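4.3 Collecting demonstrations for the in-case tasks

This section covers preparing the Trorano cell and recording demonstrations for the computer disassembly tasks. It assumes that the arm has been mounted and the network configured as described in Section 3, and that the Colia recording software starts without errors. Policy training is covered in Section 5.

The in-case tasks differ from the tabletop tasks in one respect that affects almost every setting below: the gripper works inside a cavity with walls on all sides. The wrist camera loses its view of the target more often, and contact with the chassis can go unnoticed by an operator who watches only the wrist stream. Results obtained with the tabletop settings do not carry over.

4.3.1 Before you start

You need:

- the arm, with gripper and wrist camera fitted
- the fixed workspace camera
- the fixture plate
- one desktop tower, side panel removed
- two straps or low clamps
- the calibration board supplied with the Mokgethi camera kit

CAUTION: Use only towers that have been disconnected from power for the full discharge period given in your site rules. Do not open the power supply unit at any point in these tasks.

CAUTION: The edges of the inner chassis may be sharp. Wear gloves when placing or turning the case by hand.

4.3.2 Placing the tower

1. Put the arm in the park pose and engage the protective stop.

2. Lay the tower on its side on the slotted table with the open side facing up.

3. Place the fixture plate beside the tower. Leave enough room for the wrist to pass between the tallest post and the case wall.

4. Push down on each corner of the case in turn. If it rocks, move it along the slots until it sits flat. Do not shim it with paper or foam.

5. Fasten the case. Clamp the outer frame only. Clamps on the drive bay bend the sheet metal and shift the drives.

6. Tuck loose cables away from the path to the target part. Leave the cables that belong to the task where they are.

7. Release the protective stop and jog the arm to the approach pose above the case.

Note: Vary the position of the case between sessions, not within one. The session header stores a single case pose, and the replay tool will reject episodes that do not match it.

4.3.3 Checking clearance

The clearance check must be repeated every time the case or the camera bracket is moved.

1. Set the speed limit to the lowest value in the Colia panel.

2. Lower the gripper until the fingertips are level with the upper edge of the case. Stop and look from the side – the camera body, and not the fingers, is usually the first thing to touch.

3. Continue down to the working height for the task. Watch the cables on the outside of the arm and make sure that neither catches on the case wall.
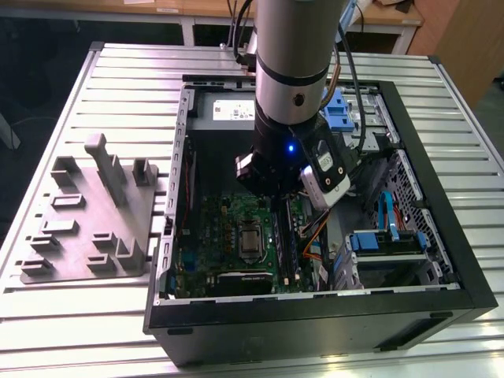
4. Rotate the wrist through the range needed for the task. If the camera module comes near a wall, mark that direction as blocked in the panel. Blocked directions are written into the session header and are enforced for both teleoperation and policy rollouts.

5. Raise the gripper straight up to the approach pose. Do not move sideways until the fingertips have cleared the case.

6. Save the check. The panel shows a green bar when the blocked directions and the working height have been stored.

If the check cannot be completed without contact, turn the case end for end on the table and start again from step 1.

4.3.4 Recording

1. Select the task from the list. The in-case tasks are RAM_OUT, SATA_OUT and LATCH_OPEN.

2. Start both camera streams and confirm that the time offset shown in the panel is no more than 8 ms. A larger offset does not stop the recording, but the episodes will be dropped by the loader.

3. Perform the task by teleoperation. Keep the speed even on approach. Short stops are allowed; stops longer than two seconds are trimmed.

4. Mark the outcome immediately after the arm has returned to the approach pose. Use SUCCESS, FAIL or DISCARD. Do not use DISCARD for an ordinary failed grasp, as failed grasps are needed for the outcome classifier.

5. Reset the part by hand with the protective stop engaged.

Note: Do not release RAM retention clips in advance to save time. The clip motion is part of the demonstration for RAM_OUT.

4.3.5 Reference data set

The settings in this section were fixed with the Urar reference set, which contains 1589 episodes recorded by Marlene Perron and Hưng Từ. Of these, 693 belong to RAM_OUT. The remaining episodes are divided between the other two tasks.

Two findings from that work should be kept in mind when planning your own sessions. First, policies trained on the wrist stream alone reached the target slot but tended to close the fingers too high. Adding the fixed camera reduced this error on every case type in the set. Second, episodes recorded without a saved clearance check lowered performance even when no contact had taken place. Harpreet Gauthier traced this to operators approaching at a steeper angle when the walls had not been checked – the resulting paths were inconsistent between operators.

The reference set does not include small form factor cases. Treat any result on such cases as untested.

4.3.6 Common faults

Wrist stream is overexposed over bare metal. Lock the exposure with the gripper at working height, and not at the approach pose.

Gripper reports closed with no part held. Check the fingertip pads for wear, then repeat the zeroing routine in Section 3.6.

Protective stop triggers on descent. The stored case pose is out of date. Repeat 4.3.2 from step 4, then 4.3.3.

Episodes missing after export. Open the loader log and look for OFFSET or HEADER. For OFFSET, restart both streams. For HEADER, the case was moved during the session, and the affected episodes cannot be recovered.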